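Rurkance Community Kitchen: your questions about the shared dinners

We get a lot of email about the dinners, especially at the start of winter, so we've put the usual questions in one spot. If yours isn't covered, write to Duygu Ağca through the contact form and she'll get back to you (she's quick!).

What are the shared dinners?

A big cooked meal in the old Madovville hall, once a fortnight, with long tables and whoever turns up. We started with a pot of lentil soup and a borrowed barbecue and now we seat 77 when all the trestles are out. Some people come for the food, some come for the chat, and a fair few come because their neighbour dragged them along the first time and they liked it.

Do I need to book?

Yes please. Bookings open ten days ahead and close at noon the day before, which is when Elif Naz Sönmez does the shopping. If you miss the cut-off, ring the hall anyway. There are nearly always a couple of late cancellations and we'd much sooner fill the chairs.

What does it cost?

Adults pay what they can into the tin by the door. Kids eat free. Nobody checks what goes in, and if it's nothing this time, that's completely fine.

What sort of food do you serve?

All sorts, and this is the bit we love talking about! The menu follows whoever is leading the kitchen that night. Alper Erdem does charcoal chicken with bulgur and a tomato and pomegranate salad that people ask about for weeks. Murdo Kerr does a barley broth, then a tray of roast root vegetables with whatever greens are going cheap. In June we had a whole evening of dumplings, with three different doughs, and we ran out of clean tea towels before we ran out of filling.

There's always a vegetarian main, and it's a proper one. Vegan takes a little more planning, so tick the box when you book.

Can you cater for allergies?

Most of them. We cook without peanuts at every dinner. Gluten free plates are made up first, on their own bench, and covered until serving. We can't promise anything for people who react to traces, as it's one kitchen with one set of ovens and flour gets about. Have a word with us before booking and we'll tell you straight whether it's a good idea.

Can I help cook?

Please do! There are six spots in the kitchen each night and you don't need any experience. If you can peel a carrot you're in, and if you can't, you'll be able to by the end. Kitchen helpers start at three in the afternoon and eat with everyone else at half past six. Wear closed shoes and tie back long hair. We've got aprons.

There's also setting up, serving and washing up, and those jobs are easier to fit around work. The washing up crew picks the music, so the spots go faster than you'd think.

Should I bring my own gear?

Bring a knife if you're fussy about knives. Otherwise the hall has what we need, and every drawer is labelled, mostly in İlker Yurt's very neat capitals. Anything you do bring should have your name on it in something that survives hot water. Serving gear is the worst for wandering off, as it goes out on the platters and comes back in a heap with everyone else's.

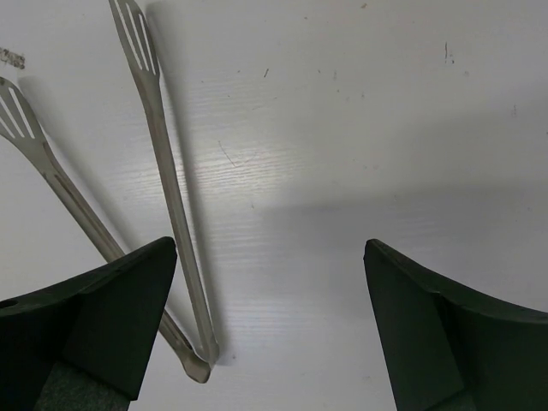
Plates and bowls are another matter. We've got enough for a full house but not for two courses, so we wash between them, and an extra pair of hands at the sink at seven o'clock is worth gold.

Can I bring a dish from home?

We can't serve home-cooked mains, sorry. Cakes, biscuits and slices are very welcome, as long as they don't need to be kept cold. Stick a list of ingredients on the lid. Jam is welcome too, and so are lemons. We can never have too many lemons.

I'm coming on my own. Will it be awkward?

Maybe for the first five minutes! Lots of people come alone. Tell whoever is at the door that it's your first time and they'll seat you with some regulars. The end of the table nearest the kitchen is usually the noisiest, and the window end is better if you'd like a quieter night or have trouble hearing.

Are children welcome?

Very much so. There's a corner with colouring books and a box of wooden blocks, and the side yard is fenced. Kids over ten can help in the kitchen if a parent is working beside them. The little ones like handing out bread, and they take it very seriously.

Is the hall accessible?

There's a ramp on the car park side and an accessible toilet off the main hall. The front steps are steep and the handrail is only on the left, so come round by the ramp if you're unsure. We can leave a gap at any table for a wheelchair or a pram. The car park has 27 spaces and it fills early, but the street behind is fine after six.

What happens to the leftovers?

Bring a container and take some home. We put out whatever is left after seconds, and it goes until it's gone. Rice dishes are the exception, and we only pack those up if they've gone straight into the fridge.

Can our group use the kitchen on other nights?

Yes, through the hall booking sheet. It costs $40 for an evening with the ovens, and there's a $200 bond that comes back to you once the benches are wiped down and the bins are out. Put things back in the labelled drawers and İlker will be your friend for life.

Do you share recipes?

Happily. Printed copies sit by the tea urn, and Elif can email them. The amounts are for a full hall, so you'll need to do some dividing. Alper's salad dressing has finally been written down too, after a lot of nagging!

Page updated 2019-07-10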